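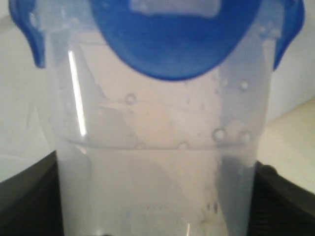 **Erkora Television, Press and Audience Department**

September 25, 2026

The comedy series *Kellarari* returns in October with its third season. The first two episodes will be shown on the same evening, and after that one new episode comes every week.

The series tells about three sisters who inherit a restaurant under a railway station and can not agree about the menu. In the new season the oldest sister wants to sell her part, and the new station master, Mr Prikura, has his own plans for the rooms.

"When we made the first episode, I thought we would be happy to finish one season," says Valdis Hunt, who created the series and writes it. "Now people stop me in the shop and want to know if the sisters will talk to each other again. I do not tell them, but I like very much that they ask."

The department received 2000 letters and messages from viewers after the last season ended. Many of them asked for a longer Christmas episode, and this wish is fulfilled: the last episode of the season lasts 39 minutes, which makes it the longest one until now.

The title song "Kiss" has been recorded again for the new season, with a slower beginning and a full brass group. It will be heard for the first time in the opening episode.

Journalists can watch the first two episodes before the premiere. Please write to the Press and Audience Department and give the name of your newspaper, station or website. Interviews with Valdis Hunt are possible by telephone or in our building, in English only. We ask you kindly not to publish the ending of the second episode before it is shown.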